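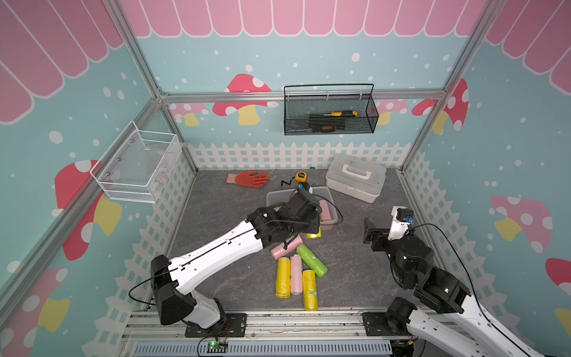
Rolls in pink, yellow and green, with a tape measure, a work glove and a white toolbox behind them. Photo: Joltine Lending Room

SKELITZ — The Joltine Lending Room will reopen its supply counter in May with a new storage system that puts small household and repair items in clear plastic containers.

The counter has lent hand tools and given out leftover supplies from the ground floor of the former Lagman shoe store for three years. Until now, most of the small stock was kept in cardboard boxes, and borrowers often had to ask for a box to be emptied before they could tell what was in it.

Under the new system, colored rolls in plastic wrap, a steady request at the counter, will be kept together in see-through containers. Pink, yellow and green will share a container, and borrowers may take up to two rolls per visit at no charge.

Measuring tapes, work gloves and carrying toolboxes will stay on the loan side. The loan period for those is seven days, the same as before. Gloves have been lent in pairs only since last fall, and a borrower who brings back a single glove will be asked to return the other before taking out anything else.

The lending room said it has 200 containers on hand, bought with a grant from the Famow neighborhood fund. Wire baskets will still be used for cords and other items that tangle easily.

Donations of unopened supplies will be accepted again once the counter is running. Rolls should still be in their plastic wrap. Toolboxes are welcome if the handle and latches work — the room has more small boxes than it can lend but is short of larger ones.

Paint, glue and batteries will not be taken.

The counter will be open from 3 p.m. to 7 p.m. on weekdays. Items already on loan can be left in the return bin at the side entrance while the counter is closed, and no late fees will be charged for that period.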